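Plerkorau Packing Bench: Set-up Guide

Section 2. Preparing the work surface and handling sealed pouches

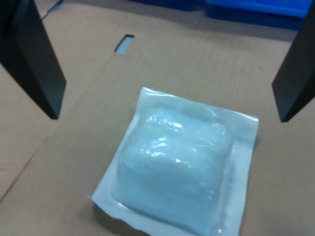 You will have received the Plerkorau bench in a crate large enough to live in. Keep the crate's flat cardboard sheets. Mallent sells a bench mat, and a very nice mat it is, but plain corrugated cardboard does the job and nobody weeps when it gets marked.

2.1 Laying the surface

1. Wipe the bench top and let it dry. Staring at it does not speed this up.
2. Cut a sheet of cardboard with a short side of at least 600 mm.
3. Lay it with the smoother face up. Tape the corners underneath.
4. Run a hand over it. If you find a staple, remove it before it finds a pouch.

Note: Change the sheet after every 100 pouches, or sooner if someone has stood a mug on it.

2.2 Setting out a pouch

1. Take one pouch from the carton. Two will try to come with it – put them back.
2. Lay it flat with the pad uppermost. It need not be square to the sheet. Pouches have their own views on straight lines.
3. Look along the sealed border on every side. Small wrinkles in the film are normal. A gap is not.
4. Press nothing. The pad is meant to be puffy and does not need your help.

CAUTION: Lift by the plastic border or by both sides together. Never lift by pinching the pad through the film.

CAUTION: Do not open a pouch to see whether what is inside is all right. It was, until you did that.

2.3 Rejects

Put doubtful pouches in the Braltudari tray, seal side up, and leave them there. For replacement cartons, contact Mallent Sales and quote the lot number. They will ask for it twice.

Section revised 26/03/2021

We use cookies to improve your visit. Accept all | Manage settings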